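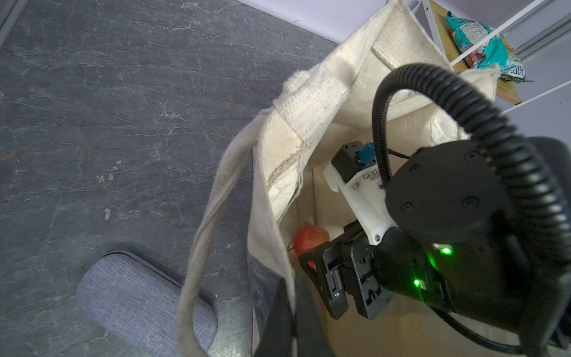 ## Part 2: Washing and re-waxing a canvas tote

Okay, bag care! I wrote this part after Areeba Pirzada borrowed my copy of the guide and gave it back with "but what about the printed ones?" scribbled all over it. Fair point, so printed bags get their own steps now.

**Plain canvas**

1. Empty the pockets and shake the bag out over the sink (I once washed a whole packet of Premix with mine, and it set).
2. Fill a basin with cool water and stir in one capful of Lullau soap. The old Lullau bottles have a bigger cap, so go half full with those.
3. Soak for 30 minutes, then rub the straps together by hand.
4. Rinse until the water runs clear. Mine usually takes around 7 rinses, but I'm fussy!
5. Hang it by the bottom corners for 24 hours.

> **Caution:** No dryer, please. Usman Kakakhel tried it in September and his bag now fits a paperback, just barely.

**Printed canvas**

Skip the soak.

1. Turn the bag inside out.
2. Dab any marks on the inside with a damp cloth and a tiny bit of Clerus, working from the edge of the mark inward.
3. Leave the print itself alone unless you've tested a corner first.
4. Snip loose threads with small scissors. Don't pull them, or the seam comes along too.

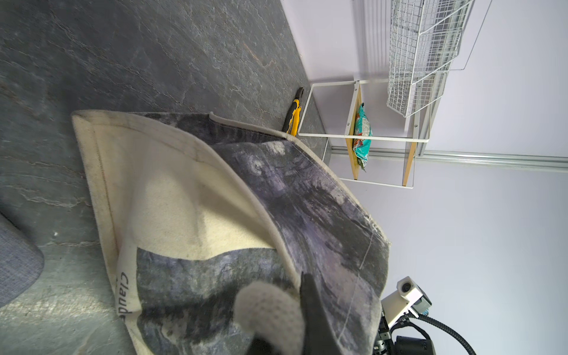 *Fig. 2. Printed tote with loose threads along a frayed seam.*

**Wax (optional, plain bags only)**

Warm the Swati bar in your hands for a couple of minutes, rub it on in long strokes, then go over it with a hair dryer on low. It'll look blotchy at first and you'll think you've wrecked it. Keep going with the dryer until the blotches sink in.

Note: if the wax turns white in the folds later on, that's just cold wax. Same dryer, same low setting. Straps don't need any, see Part 3.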